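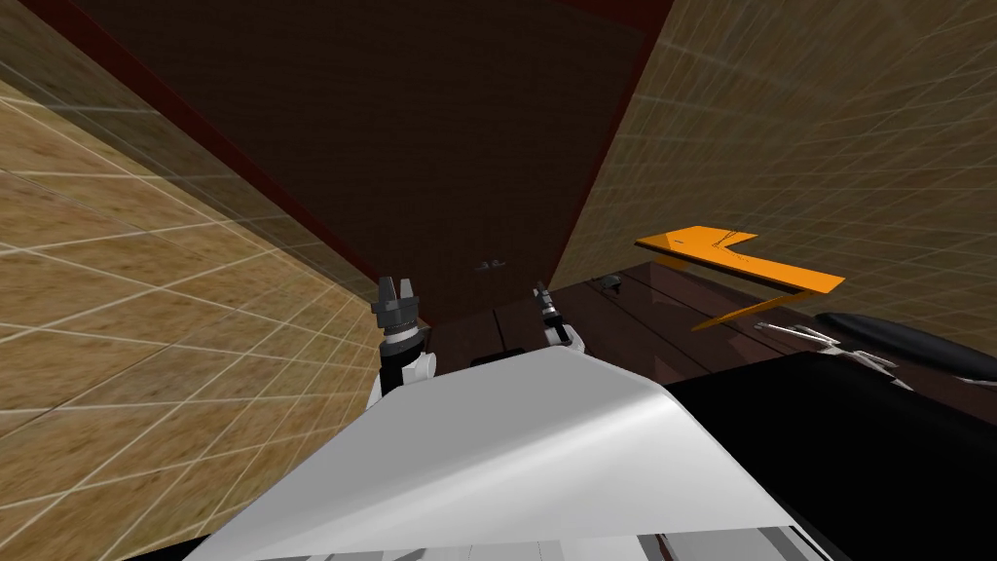

Both arms at the bench in the simulated cell, with the orange L-shaped piece over the right side of the table.

Kuria bench cell: README

This folder holds the simulated version of the Kuria bench cell and the notes on keeping it in working order. A simulated robot needs no grease. It needs everything else, mostly on the morning of a demo.

What's in it

A two-armed robot with parallel grippers, one wooden table, grid-patterned walls, and a small set of loose objects. The layout file is called boment. The recorder is called troncoso. Neither name means anything, and both are now hard-coded in too many places to change.

Recordings run at 20 frames per second. An episode stops at 4000 steps whether or not the arms have achieved anything.

Setting up

Load boment before the robot. If you load the robot first, it takes its home height from the floor and parks its wrists inside the table, where they vibrate.

Send both arms home and wait for the joint readings to settle. Then open and close each gripper 4 times. The first close after a fresh load reports the wrong finger gap, and the later ones are fine. We have stopped asking why.

Set the seed. For comparing against older recordings, use 1369. For anything else, pick your own and write it down somewhere other than your memory.

Looking after it

Check the head view whenever the body model changes. The white torso panel should sit low in the picture with both grippers above it. If the torso fills half the view, the neck offset has gone back to its default, which it does after every update.

Clear the contact cache weekly. A stale cache shows up as tools creeping across the table at a speed you only notice over lunch.

Keep the wall grid on. It is ugly, and we use it to spot a tilted camera.

Repairs

Arm won't leave home: the joint limits were loaded in degrees. Convert them and reload.

Fingers pass through objects: the collision mesh is missing from the gripper, usually following a tidy-up of the mesh folder. Restore it from the Puvenari archive. Please don't tidy the mesh folder.

Object leaves the room at speed: it was spawned overlapping something else. Raise its start height and reset.

Known problems

The left wrist reads slightly high after a long run. Sending the arm home fixes it until the next long run.

The reset button in the viewer resets the objects and leaves the arms where they are. Use the reset command instead. The button stays until someone works out what else it is connected to.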